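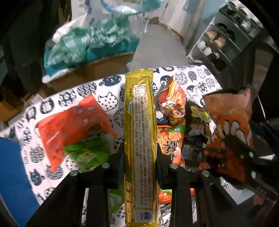
Fine print, and plenty of it.

Skip to posts
Home Explore Alerts Saved Log in

We use cookies to improve your experience. Accept all / Manage choices

Áine Coughlan
Thread, 14 posts

A thread on shrinkflation, and why I've stopped believing most of what gets said about it, including by people on my side of the argument.

Snacks are where everybody starts. Chips get smaller, the bag stays the same size, someone posts two bags side by side and it goes everywhere. Fine. But half the side-by-sides I get sent compare two different products.

Someone tagged me last month in a photo of two Burneo cracker boxes with the words "THEFT IN PLAIN SIGHT". One was the family box. The other was the regular box. They both still sell. I replied saying so and got called a shill for Big Cracker.

That said. I kept a Skisora muesli bag from last April (pinned to the corkboard, my household is very patient) and this year's is 19 grams lighter at the same price. Same bag, same picture of the same mountain. So it does happen and I'm not here to tell you it doesn't.

What I don't buy is the company line. I wrote to Skisora and was told the change "reflects how our customers enjoy our product today". How would they know? I enjoy it until the bag is empty, and that now comes sooner.

Then there's unit pricing, the thing we are always told will save us. The little number in the corner of the shelf tag. Great idea. Go and use it, though. At the McGrath near me one brand of rice is priced per kilo and the one beside it per 100 grams. Tea is per bag or per 100 grams depending on who filled out the form.

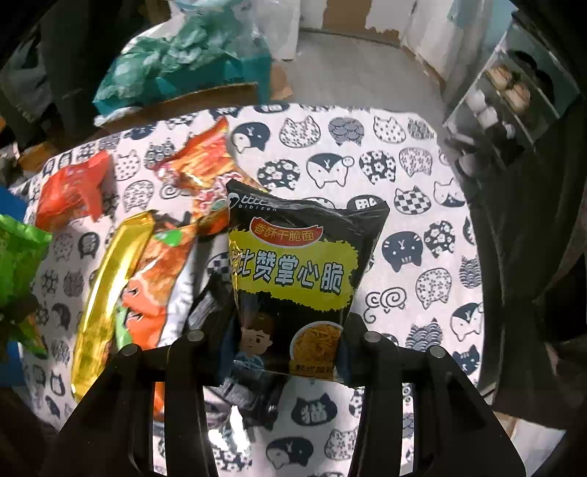 And the multipack. The 4 pack is supposed to be the cheaper way to buy. I checked the tuna and it cost more than 4 single tins. The single tins weren't even on special! Staff member shrugged at me, quite rightly, he doesn't set the prices.

Snædís Toft made a point in my replies that I've been chewing on. She reckons weight is a distraction, and that the worse trick is swapping ingredients. Less cocoa, more palm oil, same grams, nothing to photograph. I think she's mostly right. I'd like to see more than one old wrapper before I repeat it as fact, though.

Old packaging is the real problem with all of this. Hardly anyone keeps it. So we go from memory, and memory says every chocolate bar was the size of a house brick in 1991. You were nine. Your hands were smaller.

The proposed fix is a warning sticker on the shelf when a product shrinks. I'd vote for it, I suppose. But who checks? For how long does the sticker stay up? If a company drops 300 grams to 290, relaunches with a "new recipe" and a new barcode, is that a shrink or a new product? I know what their lawyer will say.

A friend in Brurthorpe says her local shop did its own handwritten signs for a while. People took photos of the signs and bought the stuff anyway. Make of that what you will.

What I do now, for what it's worth: write the weight on the receipt for the handful of things I buy every week. Coffee, muesli, butter, dish soap. Takes a minute. Very boring. My spouse calls it the ledger.

If you have old packets with a readable weight AND a best-before date, send me a photo of both. No "I swear it used to be bigger", please – I've got a folder of those.

And before anyone asks, no, I'm not doing toilet paper. The sheets, the plies, the "equals 12 regular rolls" business. Life is short and I've already muted that word.

Show more replies

Get the best threads by email. Subscribe

Contact | Terms | Privacy | © All rights reserved | Back to top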